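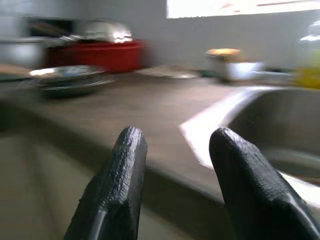 Our project looked at how people in a shared kitchen use the worktop, and whether moving the things kept on it would cut down on the walking and shifting that goes on while a meal is being made. The kitchen is on the ground floor of Brirkside, a residence where fourteen students cook for themselves. The worktop is concrete and L-shaped, and over time it has turned into storage. Even the stretch along the counter, where washed vegetables and plates ought to go, is taken up: a wide red basin sits there with something silver and domed on top of it. We wanted to know how much of the counter a cook really has to work with, and what could be moved without spending much money.

The project was done by Kamlesh Kanaujia and Killian Renaud for the second-year course in domestic space and work. Kamlesh lives at Brirkside and Killian does not. We thought this would be useful, as one of us knew the habits of the kitchen and the other had to ask about everything.

1. The kitchen

The counter has two runs that meet at an inside corner. The longer run measures 226 cm along the wall and the shorter one 192 cm. Both are cast concrete, with beige cabinets below. The surface is stained in places and the front edge is slightly uneven, so a cutting board placed right at the front will rock. Most of the residents have learned to push the board back a hand's width. This uses up more of the depth than we had allowed for in our first drawing.

The corner itself is the deepest part of the counter and the hardest to reach. Standing at the inside corner, a person of average height can touch the wall only by leaning over whatever is in front. Things that are put at the back of the corner tend to stay there. When we asked residents to name what was in the corner without going to look, most of them got the bottles right and very little else.

The cabinets do not help much. The one under the corner has a narrow opening and a lot of dead space behind it, and pans put there are forgotten. Several people told us that they stopped using it in their first month.

2. Method

We used three methods.

The first was observation. We sat in the kitchen during the evening meal, between 6 and 8 p.m., and wrote down each time a cook had to move an object before starting or continuing a task. We called this a "shift." Picking up an ingredient to use it was not a shift. Picking up a pot to make room for a chopping board was. We logged 15 cooking sessions before the change and 15 after.

The second was an inventory. We made a list of everything on the counter and asked the residents to sort it into daily, weekly and rarely used.

The third was a short interview with each resident who was willing. We asked what annoyed them, where they usually stood, and where they put things down when both hands were full. The last question gave the best answers. The most common one was "on the stove," even when a burner was on, and that made us take the project more seriously than we had to begin with. 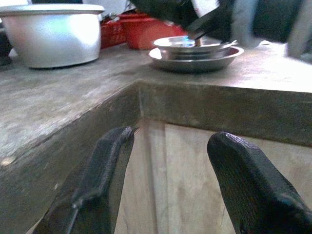
Pots came up more than anything else in the interviews. The large aluminum ones are too tall for the shelf in the cabinets, so they live on the counter, and they are pushed back and forth between the two runs depending on who is cooking. Red plastic baskets and containers have the same problem on a smaller scale. They are light and easy to move, so people move them constantly, and they end up behind something heavier.

We had expected that the largest objects would cause the most shifts. The log showed something different. The large pots were moved less often than we thought, and usually by one person at the start of the session. The medium-sized things were the real trouble. A basket would be lifted to make room for a board, put down in front of the jars, lifted again to get at a jar, and put down on the board. One cook moved the same basket five times while making rice and lentils.

3. What we found before the change

The longer run had a usable clear width of less than half its length during most of the sessions. The shorter run was a little better, but the part next to the corner was hardly used for work at all. Cooks preferred to stand near the sink and crowd together there, even when two people were cooking different meals.

Four kinds of things took up most of the counter:

Cooking vessels that did not fit in the cabinets.
Steel plates, bowls and tins that were stacked in the open to dry and then left where they were.
Bottles and jars, including oil, vinegar, sauces and pickles.
Packaging, mainly cardboard.

The packaging surprised us the most. Flattened boxes are kept at Brirkside because they are used under hot pots, under plates that are draining, and for carrying rubbish out. Everyone we spoke to agreed that cardboard was useful. Everyone also agreed that there was too much of it. It was in the rarely used group for most of the residents but took up one of the best places on the counter.

The steel dishware was a different matter. It was all in daily use, and the residents did not want it put away behind doors. Two of them said that if the plates were out of sight, people would start taking their own plates to their rooms, and they would not come back. We accepted this and left the dishware in the open.

4. The change

Our budget was 1080 rupees, collected from the residents. We spent 700 of it on a two-tier steel rack from Stusine, a household shop near the bus stand. The rest was kept for hooks and a tension rod, but the hooks we bought did not hold on the wall and were returned.

We made the following changes:

The tall pots were given a fixed place at the far end of the shorter run. They are stacked one inside the other where the sizes allow it.
The bottles were gathered in one slotted basket, placed so that it can be pulled forward in one movement. Before this they stood separately.
The rack was put against the wall on the longer run, for spices and small tins.
Cardboard was limited to what would fit behind the door, with one or two pieces allowed on the counter for use.
The part of the counter to the left of the sink was to be kept free between meals.

We did not put up labels. In an earlier project that we read for the course, the Brzozowska hall study, labels were put on every shelf and were ignored within weeks. We talked each resident through the layout in person instead, which took most of an afternoon. 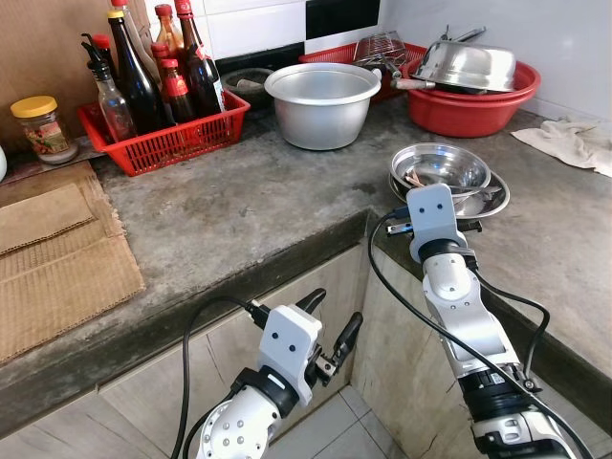
The bottle basket was the change that people liked best. It costs nothing, it takes up one place on the counter where there used to be several, and drips from the oil stay inside it. A few residents wanted a second basket for jars. We decided against it during the project in order to keep the two rounds of observation comparable, but we would recommend trying it. The jars with screw lids are heavy and tend to travel to the back of the corner.

Cardboard was the least successful part. The limit was kept for the first week. After that, pieces began to collect on the counter again, usually after someone had received a parcel. The residents were not against the rule. The space behind the door is next to the bin, and people did not like storing something there that would later go under a plate. We should have asked about this before choosing the place.

5. Results

The average number of shifts per session fell from 11 to 6. The drop was larger when one person was cooking alone. With three or more cooks in the kitchen, the counter filled up about as fast as before, and the number of shifts was only slightly lower.

More people worked on the shorter run after the change. In the first round it was used for chopping in two sessions, and in the second round in nine. We think this came mainly from moving the pots to the far end, which left a clear stretch next to the corner. It is also possible that people used it because they knew we were interested in it.

The area by the sink did not stay free. It was clear at the start of the evening in some of the sessions, but a basin or a pot was usually left there by the end. The residents explained that a basin needs to be near the tap, and that no other spot is within reach. A shelf or bracket above the sink would probably do more than any rule.

6. Problems with the study

Fifteen sessions in each round is a small number. Several residents went home during the second round, so the mix of cooks was not the same. We also did not always agree on what a shift was. In the first few sessions Killian counted sliding an object along the counter and Kamlesh did not. We went back over the notes and applied Killian's version to all of them, but some slides were certainly missed.

We did not measure time. We had planned to, and borrowed a timer for it, but cooks stopped to talk, answer the phone or wait for a burner, and the figures meant very little.

7. Recommendations

The residents have asked to keep the layout. We suggest that the remaining money go toward a wall bracket for the basin, and that the housing office at Brarkero be asked to drill the holes, as residents are not allowed to do this. The cabinet under the corner should be fitted with a pull-out tray if it can be done cheaply. Cardboard should be kept on top of the refrigerator, which was the residents' own suggestion and is dry and away from the bin.

The observation sheets and the inventory list are attached as Appendix A and Appendix B. The interview notes are kept by Kamlesh and can be read on request, with room numbers removed.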